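Textiles for Everyday – week 2 notes
Knits, wovens and what happens to them in the wash
Ljubica Golob

Slides will go up later, these are the notes that go with them. Read before the workshop if you can. Bring something knitted and something woven from home, nothing precious.

Recap from week 1

Fibre, yarn, fabric. Three different things and people mix them up in assignments every year. Cotton is a fibre. Jersey is a fabric. "Cotton" on a swing tag tells you what the yarn was spun from and nothing on how it was put together. So cotton jersey, cotton drill, cotton voile – same fibre, completely different behaviour.

Staple vs filament: staple = short lengths, twisted to hold. Filament = long continuous, silk or most synthetics. Staple yarns are hairier, warmer, pill more. Filament smoother, shinier, snags.

Wovens

Two sets of yarn at right angles. Warp runs the length of the loom, weft goes across. Selvedge is the finished edge. Stretch is small along either set, much bigger on the bias (45 degrees). Try it with a tea towel. Pull side to side, then corner to corner.

Plain weave: over one, under one. Twill: the diagonal line, think jeans. Satin: long floats on the surface, catches the light, also catches on everything else.

Wovens fray at a cut edge. Knits mostly curl or ladder instead. Good quick test if your not sure what you have.

Knits

Loops, not crossing yarns. A loop can change shape so the fabric gives, then comes back, mostly. How well it comes back is called recovery and it will be in the test.

Single jersey is the one you all own. Flat side with little Vs (the face), bumpy side (the back). Cut edges across the width roll to the face, cut edges down the length roll to the back. Draw the loops and you'll see why, the yarn is trying to straighten out.

Rib: columns of knit and purl. Lots of widthwise stretch, good recovery, so necks and cuffs. Interlock: like two ribs locked together, same both sides, heavier, lies flat. Costs more to make. 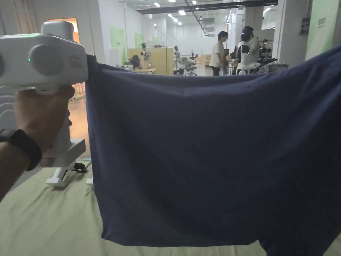 p. 10

Weight and drape. Fabric weight is given as grams per square metre, gsm. A light summer T-shirt feels thin and shows the skin colour under it, a heavy one stands away from the body. Drape is how it falls under its own weight, and that depends on gsm but also on yarn, stitch and finish, so don't guess one from the other. Hold a piece up by one corner and look at the folds. Lots of small soft folds = good drape. A few big stiff ones = poor.

Note that a knit held by one corner also stretches out of shape while you look at it. Matters for drying, see below.

Shrinkage

Two kinds for our purposes.

Relaxation shrinkage. Fabric is pulled tight during knitting, dyeing, rolling. First wash lets it go back. Most of it happens in the first couple of washes. Knits usually worse than wovens as there's more slack in a loop to lose.

Felting. Wool and other animal fibres. Scales on the fibre lock together with heat, moisture and rubbing. Doesn't come back. Ask anyone who has put a jumper through on hot.

How to measure: mark a square on the dry fabric, 100 mm each side, wash, dry flat, measure again. Both directions, write them down separately! Lengthwise and widthwise are hardly ever the same. If it reads 98 after washing thats 2 per cent. Use permanent marker or thread, last year someone used tailor's chalk and there was nothing left to measure.

Colour

Dark navies and blacks lose loose dye early on. Wash seperately, inside out, cool. Fading along seams and folds is mostly rubbing, so a full drum is harder on colour than a half-full one. Sun fading is another matter, bleaches evenly where the light hits and leaves the folds dark. Dry darks in the shade.

Drying and storing

Heavy knits flat. Light knits on the line are fine, peg at the hem or under the arms, never the shoulders. Wovens can hang. Fold jumpers, hang shirts. Wire hangers leave a bump in anything knitted.

Tumble drying: fluff in the filter is your fabric. Enough said.

Workshop

Fabric kits are the Ngui ones, in the blue tubs. Per pair: one jersey, one interlock, one drill, one unknown. Label all of them before you cut.

a. Face and back, which way does the cut edge roll
b. Stretch and recovery, both directions
c. Corner drape, sketch the folds
d. Mark up a shrinkage square on each and hand in to be washed

Identify the unknown and give two reasons. "It feels like it" is not a reason.

Reading: Dondwood care label booklet, the part on knits. Skip the dry cleaning chapter, we do that in July.

Still short on hand lenses, if you borrowed one please bring it back.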